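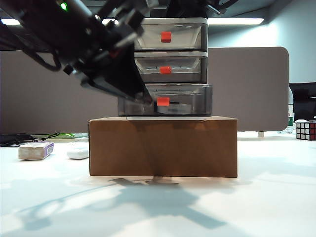 Gistiment Drawer Task Set - what it is and what it isn't

Price: 126
Order code: 388
Supplied by Caron, Endmont

We sell the Gistiment as a practice fixture for arms with two-finger grippers. Other sellers call this sort of thing a benchmark. We won't, as there is no agreed standard for opening a small drawer, and a score from your bench says little about anyone else's.

What you get is a task card, a scoring sheet and a placement template. Drawer units are cheap and you should buy your own: three tiers, see-through fronts, one handle per drawer.

Good practice, as far as we'd defend it

Write down the start position of every drawer. "Closed" is a word people stretch. If a drawer sits slightly proud before the run, say so on the sheet.

Stand the unit on a closed box or a block, and record which. Height changes the angle of approach, and a light unit on cardboard may slide when pulled. Some labs tape it down and leave that out of the report. Put it in.

Do 50 runs per drawer before quoting a success rate. We have seen rates quoted from 2 runs, with a decimal point.

Keep the contents the same throughout. An object that slides or jams can spoil a pull that would otherwise count.

Agree the pass rule first. Ours asks for an open drawer, a unit still inside the template line, and no help from a hand. Yours can differ if it is printed next to the result.
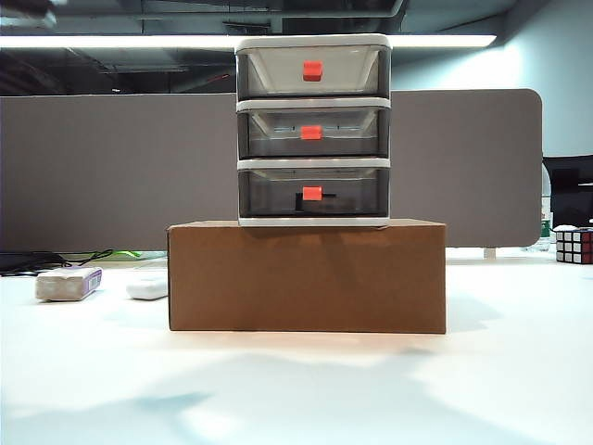

Three-tier unit on a closed cardboard box, with the arm out of view.

Safety

The card is not a risk assessment and doesn't make your cell compliant with anything. Your arm's manual and your site rules come first. Check the stop button before each session - the sheet has a box for it, though a tick proves very little.

Returns

Unused sets go back to our Pleltarville depot. Marked scoring sheets can't be refunded.

Page last changed August 16, 2020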